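# Caregiver burnout

*Last revised 12 February 2024*

Caregiver burnout is the worn-down state people get into when they look after someone else for a long stretch without enough rest or help. I've been keeping this entry since I was a caregiver myself (my mother, in Erkeldale, Parkinson's), so I'm going to write it the way I talk, and you'll have to put up with a bit of me in it. It covers what the word means, what it feels like, how it differs from depression, and what seems to help.

## Meaning of the term

"Burnout" started out as a word about jobs. People used it for nurses, teachers and social workers who had run dry, and it moved over to unpaid family care later on. That makes sense to me, because caring for a parent or a spouse is a job in every way except the paycheck and the going home at night.

You'll also see "caregiver stress" and "compassion fatigue." Stress is the broad one, and it can come and go in an afternoon. Compassion fatigue usually means a dulling of feeling, where you hear that somebody is in pain and notice that nothing moves in you. Burnout tends to be used when both have gone on long enough to change how a person sleeps, eats, thinks and talks to other people. The lines between them are blurry, and writers on the subject don't all draw them in the same place. I've stopped worrying about which one I had!

## Signs

The signs people mention most are tiredness that sleep doesn't fix, a short temper, catching every cold that goes by, and losing interest in things they used to like. Forgetting words is another one. I once stood in the pharmacy for ages trying to come up with "prescription."

Then there's resentment, which people are slower to admit to. I resented my mother's slippers. I resented the sound of her spoon on the bowl. I loved her the whole time, and I think plenty of caregivers live with both feelings in the same hour and are frightened by it. Maribeth Mercado, who ran the support circle I went to at the Enda Center, used to ask newcomers what small noise they couldn't stand anymore – and everybody had an answer ready.

Physical signs include headaches, stomach trouble, a sore back from lifting, and weight going up or down. All of these can have other causes, so they're worth bringing to a doctor even if you're sure you know what's behind them.

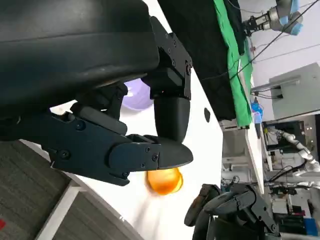 **How is caregiver burnout different from depression?**

Burnout is usually tied to the caregiving itself and often eases when the load gets lighter, while depression tends to follow a person everywhere, including into the days off. The two overlap a lot, and long burnout can turn into depression, so a low mood that lasts more than a couple of weeks should be checked by a doctor or counselor either way.

I'd add that the test of "does a break help?" only works if you get a break. I went nearly a year without one, so I had no way of knowing. When my cousin finally took over for 3 nights, I slept through most of the first day, cried on the second, and by the last one I wanted to see my mother again. That told me something. A friend from the circle had the same kind of break and came home feeling exactly as flat as when she left, and she ended up getting treated for depression, which was the right call for her.

## Who gets it

Anyone can. It seems to hit harder when one person does nearly all the care, when the illness includes confusion or wandering at night, when money is tight, and when the caregiver has health problems too. Age doesn't protect you. The oldest member of our circle was 69 and looking after both her husband and her sister, and the youngest was still in college.

Guilt makes it worse, and so does the idea that asking for help is a kind of failure. In my family we had an unspoken rule that you didn't bring outsiders in. I followed it much longer than I should have.

## What helps

### Respite care

Respite care means somebody else takes over for a while so you can stop. It can be an afternoon with a neighbor, a day program, or a short stay in a care home. My mother went to the Tagle day program 2 mornings a week from April on. She complained about the coffee every single time, and she also started asking what day it was so she'd know whether she was going.

### Talking to somebody

Support groups, counselors, clergy, a friend who can listen without fixing things – any of these can take some of the pressure off. I saw a counselor, Rin Ueda, and we spent the first few visits on nothing but my sleep. I was annoyed by that. I wanted to talk about my feelings! But I was hardly sleeping, and once I was getting more rest the feelings got a good deal easier to talk about.

### Dividing the work

Vague offers ("let me know if you need anything") rarely turn into help, mostly because the tired person can't think of what to ask for. Specific jobs go over better. I kept a list on the fridge: pick up pills, mow, sit with Mom during the ball game, call the insurance company. People took the mowing first. The insurance stayed up there for a very long time.

### Small daily things

Walks, regular meals, and keeping your own medical appointments all get recommended, and they do help some. They're not a cure for doing a two-person job alone, and I get cranky when a pamphlet suggests a bubble bath. Still, I walked to the Laltosar bridge and back most evenings and I was nicer on the days I went.

## After caregiving ends

Burnout doesn't always stop when the care does. Many people describe an odd, blank period after a death or a move into a nursing home, with grief and relief mixed up together and no schedule to hang the day on. I kept waking up for the overnight pills for months. Some people get sick right away, as if the body had been waiting its turn. Groups for caregivers will often let you keep coming through this part, and mine did.

If you're having thoughts of hurting yourself or the person you care for, that's an emergency, and you should call or text a crisis line or your local emergency number now. In the United States the crisis line is 988. Thoughts like that show up in exhausted people more often than you'd guess, and the folks who answer have heard them before.

## See also

- Respite care
- Compassion fatigue
- Anticipatory grief
- Sleep loss and mood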